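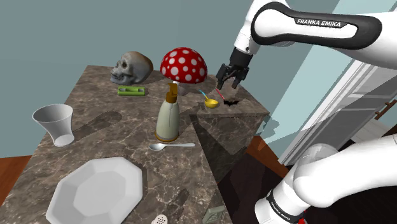

Roy Gosling reckons I was too soft on Grunia in my last post. He wrote that any actor who tells a breakup story on a chat show the same week her film opens knows what she is doing, and that I should have said so.

Fair enough. I did think about it. The interview ran the night before Firum came out, and she got to the breakup within two minutes of sitting down. But I have watched a lot of these interviews and most guests who are there to sell something sell it badly. She barely mentioned the film. The host had to bring it up twice, and the second time she got the name of her own character wrong and had to be corrected.

What I wanted to write about was the other half of the interview, the part that didn't get clipped and passed around. She talked about the years she spent as a presenter on Myklebust, the late music show, before she had any acting work. I used to watch that show with my sister when we were both living at home. It had a tiny studio audience and a house band that was usually louder than the guests.

Grunia said she was paid 145 dollars an episode in her first season and had to bring her own clothes. She wore the same green jacket for most of it, with different scarves. I remember the jacket. I thought it was a trademark.
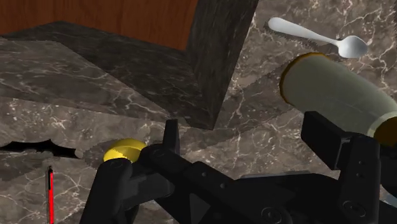
She also said the producers wanted her to change her name and she came close to agreeing. They had a list. She wouldn't say what was on it, though she laughed for a good while when the host tried to guess.

The part I liked best was about her first audition, in January, for a family drama called Zostier. There were 700 people for one small role and she was near the end of the line. By the time she got into the room the casting director, Ovidiu Tudose, had his coat on. He let her read anyway. She didn't get the role, but he rang her a year later for something else, and that was the start of it.

I went back and watched the first few episodes of Zostier after that. The actor who got the part is fine. The show itself is slower than I remembered and the colour is very brown – everyone seems to live in a house with the curtains closed. I gave up after the wedding episode.

As for Firum, I saw it at the early session and there were plenty of empty seats. She is good in it. The ending drags and there is a song over the credits that I could have done without. I'll write a proper review once my sister has seen it, as she has asked me not to spoil anything.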